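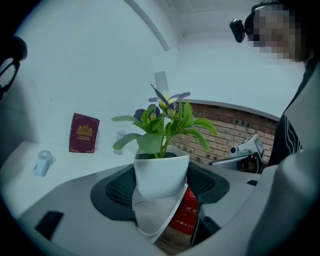
Two men in posing trunks, one title

When the bodybuilding world of Oltgate split in two, most of the people who lived there failed to notice. This is partly because Oltgate has one gym with a decent squat rack and partly because the split was announced on a sheet of A4 taped over the price list for protein shakes.

The sheet said that the Oltgate Classic, held every August in the leisure centre sports hall, would from now on be run under the rules of the Tritosness Physique Union. The old body, the Distier Amateur League, would no longer be recognised. Athletes were thanked for their understanding. The price of a chocolate shake could still be made out underneath.

Within a month the Distier people had announced an Oltgate Classic of their own. Same town, same weekend, same hall if they could get it. They couldn't, so they took the function room above the bowling alley, where the ceiling is low enough that the heavyweights had to think carefully before raising their arms.

I went to both. My notes are smeared with fake tan, which gets on everything within a few feet of a competitor and stays there until spring.

The quarrel, as far as I can follow it, began over judging. Distier had always scored on size, condition and symmetry, in that order. The Tritosness camp wanted symmetry first, and a smaller waist, and something called "presentation", which each person I asked defined by sucking in his cheeks and looking at a distant point. There was also money in it. An annual membership costs £30, and a judge who holds a card from one body can't sit for the other without losing both.

Hideaki Kikuchi has competed for Distier for most of his adult life and has a shelf of trophies shaped like men without necks. He is a lightweight, a quiet man with a habit of eating cold rice out of a tub while you talk to him. When the letter came asking him to choose, he put it in a drawer.

"I thought they would make up," he told me. "They were at each other's weddings."

They did not make up. The letter was followed by a second letter, with a deadline, and then by a phone call in which he was told that if he stepped on to the wrong stage he would be banned from the right one for 2 years. He had by this point been dieting for 16 weeks and said he would have signed anything for a slice of toast.

He went over the bowling alley. His routine was set to a slow piano piece, and he had practised it in his hallway mirror until he could hold the last pose for a count of 8. On the day he held it while somebody downstairs got a strike. The cheer was enormous. He took a small bow, and the judges, who may have been confused, gave him first place.

At the sports hall, meanwhile, the Tritosness version had smoke, a lighting rig and a compère in a velvet jacket. It also had an official attendance of 1,037, announced twice from the stage. The hall is licensed for rather fewer. I had a whole row to myself and put my coat on one seat and my lunch on another. The lightweight class there was won by a young man called Ishida, who was very good indeed, and who asked me afterwards whether the other fellow had turned up anywhere.

It's a fair thing to ask. There are now two lightweight champions of Oltgate, and they train in the same gym, roughly ten feet apart. Each is officially unaware of the other. I have watched them pass the same pair of dumb-bells back and forth for an hour. Kikuchi spots Ishida on the bench press, and Ishida lends Kikuchi his good belt. By the letter of the Tritosness code of conduct this is "association with an unsanctioned athlete", and either man could be fined for it if anyone in authority ever got up early enough to see.

The bodies themselves carry on writing to each other. Distier claims ownership of the name, having used it first. Tritosness claims the trophy, having the key to the cupboard. A solicitor has been mentioned. So has a second solicitor. A proposal for a joint show got as far as the running order before falling apart over whose anthem would be played, neither side having had an anthem until then.

The A4 sheet is still up, dated Dec 30, 2018, and gone yellow at the corners. Someone has drawn a moustache on the Tritosness logo. The shakes have gone up as well, though you have to ask at the desk to find out by how much.

Kikuchi's membership is due for renewal next month. When I last saw him he was on the mat by the radiator, stretching a hamstring, with both application forms folded in his shoe.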